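29. Januar 2023 – Werkstattbuch, Steckbrett Emau

Das Brett liegt wieder auf dem dunklen Tisch, nachdem es seit Oktober im Schrank unter den Kabelresten gewohnt hat. Die blauen Teile habe ich aus 2 verschiedenen Kisten zusammengesucht. Auf der einen stand »Parisi«, auf der anderen »Schrauben«. Schrauben waren keine drin.

Den großen Knauf mit dem Stift obendrauf mag ich inzwischen fast. Er ist das einzige Teil, das man nach einem Sturz vom Tisch auf Anhieb wiederfindet. Die kleinen Zylinder dagegen rollen grundsätzlich unter das Regal mit den 19 Ordnern, die auch keiner vermisst.
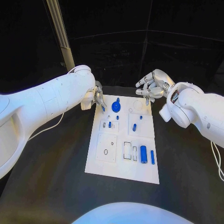 Zu den Vertiefungen: die runden Umrisse sind sehr flach geraten. Plorulness hatte beim Fräsen offenbar Sorge um das Material. Zum Anzeichnen reicht es, Halt gibt es kaum – wer am Tisch wackelt, merkt das.

Offen:
– Ringe oben rechts nachfräsen, großer und kleiner
– weiße Platte prüfen, ob sie plan aufliegt
– Ersatzstifte bei Darkisance, Bestellnummer 338, Mindestmenge leider 5 Beutel

Bitte die Teile nach Gebrauch in eine Kiste. In eine. Ich beschrifte sie morgen.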